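Swanson Public Library @SwansonLibrary
The Swanson Public Library will change its loan periods for books and audiobooks in April. This thread sets out what borrowers need to know. (1/8)

Standard loans will run for three weeks. Items may be renewed twice, online or at the desk, unless another borrower has placed a hold. (2/8)

Overdue fines on children's and teen titles will end on the same date. Existing balances on those titles will be cleared from accounts and no form is required. Replacement charges for lost items remain in place. (3/8)

The Enurlow and Wustance branches will follow the same rules. Books borrowed at one branch may be returned at any other - please allow two working days for the return to show on your account. (4/8) 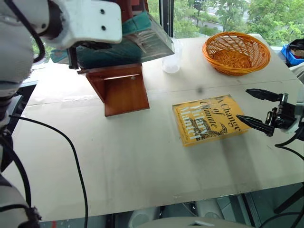

A yellow paperback and a wooden book stand.

Paperbacks are the most frequently requested format in our system. Last year 568 paperback titles had a waiting list at some point, and borrowers told us that the wait was too long. Lorna MacAulay, Head of Lending, has set aside part of the spring budget for second copies. (5/8)

Holds will be kept at the desk for five days after notice is sent. Borrowers who cannot collect in that time may ask staff to move the hold to a later date. This can be done once per title. (6/8)

Large print and audiobook loans by mail will continue as before. Borrowers registered for this service will receive a letter from Declan Ruddock with the new return dates. Those who would like to register may call any branch during opening hours. (7/8)

The full lending policy is available at each branch desk and on our website. Written comments may be addressed to Marion Ogilvie, Library Director, at the Swanson branch - replies will be sent by mail or email, as requested. (8/8)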